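Grasp planner picks the plate instead of the croissant

Soomro_B
I'm on a two-handed setup in simulation and my planner keeps choosing the wrong target.

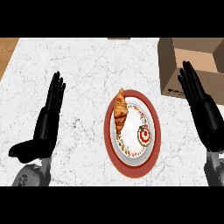
Start pose, both hands clear of the plate, box top right.

The task is croissant into the cardboard box. I trained on 4,000 simulated episodes and it's lovely with a bare plate, but put the little tart on as well and in 2 out of 3 runs the left hand goes for the red rim! I've tried turning the lights down in the sim and that did nothing. Is it my segmentation or the planner itself?

bosau
Segmentation, I'd bet. I had the same trouble with a patterned dish — the mask for the food leaked into the painted border and then the grasp centre slid outwards. Save the mask at each step and look at it before you touch the planner. If it includes any of those flowers, there's your problem. I'd also vary the plate between episodes (mine were all the same one, silly me).

Adix
just hard code the target

bikthorpe_bench
Hard coding will get you through a demo but it'll break when the croissant moves. Do what bosau says, then check your approach cost too. Mine was rewarding the shortest reach, and the rim is nearer the left hand than any of the food is. I put the cost on the object centre and left the rest alone.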